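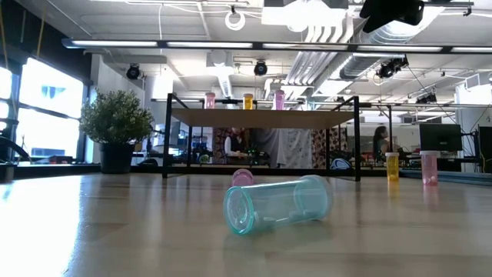

Sellar Refill and Return Scheme
Second progress report to the Galindo Fund
Period covered: February to June

Prepared by Zoi Psarras, with sections from Murdo Dalgleish and Yufang Han

1. Where we are

The scheme is open and trading from the former chandler's shop on Harbour Row. Customers bring their own containers or take one on deposit, fill it by weight, and pay at the till. We sell dry goods (oats, rice, lentils, flour, salt, sugar, two kinds of pasta) and household liquids (washing-up liquid, laundry liquid, vinegar). The Fund paid for the dispensers, the scales, the first stock of deposit containers and 52 weeks of rent. We are now part way through that rent period and all of the capital money has been spent.

Opening was later than we said in the application. The landlord's electrician found that the back room needed rewiring before the dishwasher could go in, and we could not lend out containers without a way of washing them. We told Nayeli Trujillo at the Fund about this at the time and she agreed to move the reporting date.

2. Work done since the last report

The back room was rewired and the floor sealed. The commercial dishwasher was fitted in March and passed by the environmental health officer on the second visit. On the first visit we were asked to add a separate hand basin and to move the mop sink away from the drying racks.

Dispensers were fixed to the long wall and labelled. We had planned for gravity dispensers throughout, but flour will not run through them properly, so flour is now sold from lidded bins with a scoop. The scoops are changed at the end of each morning.

Deposit containers are in use. We bought 400 to start with, in a mix of sizes. The deposit is the same on every size, which keeps things simple at the till. Returned containers go into a crate under the counter, are washed the same evening and are back on the shelf by 10 am.

Delivery to Jirport began in May. The van goes out once a week and stops at the school car park. People order by phone or by leaving a slip at the post office counter, and hand back their empties when they collect.

3. Containers

Murdo Dalgleish looks after this part of the work and has written this section.

Returns are good among regular customers and poor among people who come once. We expected some of that with summer visitors. Lids are the bigger problem. Containers come back without them, and a container without a lid cannot go out again. The supplier, Flillia, would only sell complete sets when we first ordered. They have since agreed to supply lids separately, though with a long lead time, and the first box of spares has been ordered.

Some of the labels do not survive the dishwasher. We tried a paper label, then a vinyl one, and have settled on writing the contents and date on the base with a wax pencil. It washes off cleanly and costs next to nothing. Customers with poor eyesight have told us they find it hard to read, and we would like to try a large-print tag on a loop of string for anyone who wants one.

Laundry liquid containers are now kept apart from food containers at every stage, including washing. They have their own crate. We should have done this from the first day.

4. Money

Spending on fit-out was over budget because of the hand basin and the floor. We covered the difference by buying second-hand shelving and by painting the shop ourselves. Stock spending is in line with the plan. Takings covered stock and electricity in May for the first time, but did not cover any of the part-time wage.

Yufang Han keeps the books and has sent the full accounts separately. One point she has asked us to raise is how deposits are shown. They are held in a separate account and are not income, but the Fund's form has no line for them. We have entered them under "other balances" with a note, and would be glad to know if that is wrong.

5. Staffing

Refugio Ponce started as shop manager in February on a part-time contract. He has completed food hygiene training and is working through the allergens course. Cover for his leave in August has not yet been arranged.

6. Difficulties

The scales drifted in damp weather and had to be recalibrated. The maker replaced one set under guarantee.

Moths were found in a sack of oats in April. The sack was thrown out, the dispenser was emptied and washed, and we now freeze new deliveries of oats and flour before they go on sale. We have bought a chest freezer for this, paid for out of takings.

Parking on Harbour Row is still difficult for people with heavy shopping. We have written to the council asking for a short-stay bay and have had an acknowledgement but no answer.

7. Next period

Fit the spare lids and bring incomplete containers back into use.
Arrange leave cover for August.
Decide whether the Jirport run should go fortnightly over the winter.
Add tea and coffee if a supplier can be found who will deliver in returnable tubs.
Send the Fund a draft plan for rent after the grant ends.

We would welcome a visit from Nayeli before the end of the summer. Mornings are best, as the shop is quieter and the washing-up is out of the way.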